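Handout 4: Tissue typing and the crossmatch
Revised 1 June 2022. Read before the seminar; bring the Fomberg worksheet.

## 1. Scope

These notes cover matching for living and deceased donor organs, mainly kidney. Drug treatment after surgery is in Handout 5. Abbreviations are spelled out at first use and not again.

## 2. HLA

Human leukocyte antigens (HLA) are proteins on the surface of most cells with a nucleus. The genes sit close together on chromosome 6 and are usually inherited as a block, called a haplotype. A person has one haplotype from each parent.

- Class I: HLA-A, -B, -C. Found on nearly all nucleated cells.
- Class II: HLA-DR, -DQ, -DP. Found mainly on B cells and other antigen-presenting cells.

Full siblings have a one in four chance of sharing both haplotypes, a one in two chance of sharing one, and a one in four chance of sharing none. A parent and child share one. Recombination within the region is uncommon and is ignored in the worksheet.

A "zero mismatch" at A, B and DR means that the donor has no antigen at these loci that the recipient lacks. It does not mean the two people are identical at those loci. A donor who is homozygous at DR can be a zero mismatch to a recipient who is not. Students lose marks on this every year.

## 3. Sensitization

Antibodies against foreign HLA arise from three main sources: pregnancy, blood transfusion, and an earlier transplant. The level can rise or fall with time, so a single negative screen is not enough for a patient who stays on the waiting list.

Calculated panel reactive antibody (cPRA) is the percentage of donors expected to carry at least one antigen that is unacceptable for the patient. A cPRA of 0 means no unacceptable antigens are listed. It is derived from population frequencies, so it depends on the reference panel as well as on the patient's serum.

## 4. Crossmatch methods

**Complement-dependent cytotoxicity (CDC).** Donor lymphocytes are mixed with recipient serum, and complement is added. If antibody binds in sufficient amount, the cells are killed and take up dye. The method is less sensitive than the next one. IgM autoantibody can give a positive result that has no clinical weight; treating the serum with dithiothreitol (DTT) removes most IgM activity.

**Flow cytometry.** Donor cells are mixed with serum, and bound IgG is detected with a fluorescent label. T and B cells are read separately.

**Virtual crossmatch.** No cells are used. The recipient's known antibodies are compared with the donor's HLA type. It is only as good as the most recent serum and the completeness of the typing.

## 5. Reading the result

| T cell | B cell | Usual reading |
|---|---|---|
| Neg | Neg | No antibody detected |
| Pos | Pos | Class I antibody, with or without class II |
| Neg | Pos | Class II, or weak class I |
| Pos | Neg | Suspect technical error; repeat |

Always read the table next to the antibody screen. Rituximab causes false positive B cell results.
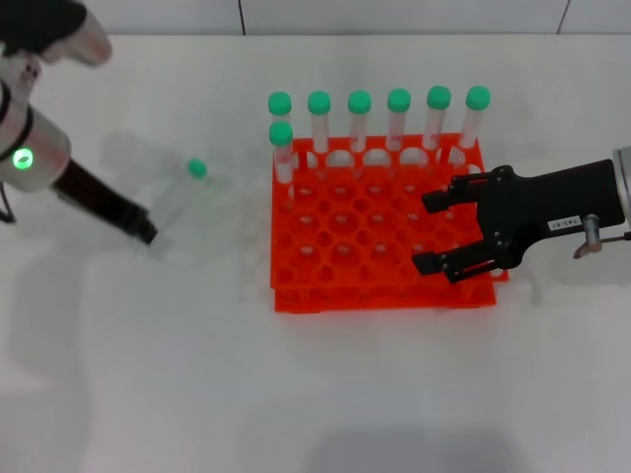

Isabelle Beaudoin asked whether a patient with a negative virtual crossmatch still needs a physical one before surgery. It depends on the center's policy and on the patient. Where there is no history of sensitization and the serum is current, some centers go ahead on the virtual result. In a patient with a recent transfusion, the stored serum may predate the antibody, and a new sample is needed.

## 6. Problems

1. A mother and father are typed along with their 2 children. Write out the four possible haplotype pairs and the chance of each.
2. In the Fomberg worksheet, the donor pool is 3,000 and the patient's cPRA is 80. How many donors are expected to carry no unacceptable antigen? Ignore blood group.
3. The T cell flow result is negative and the B cell result positive. The screen shows no HLA antibody. Give two explanations.

Answers go to Jade Grewal before the seminar.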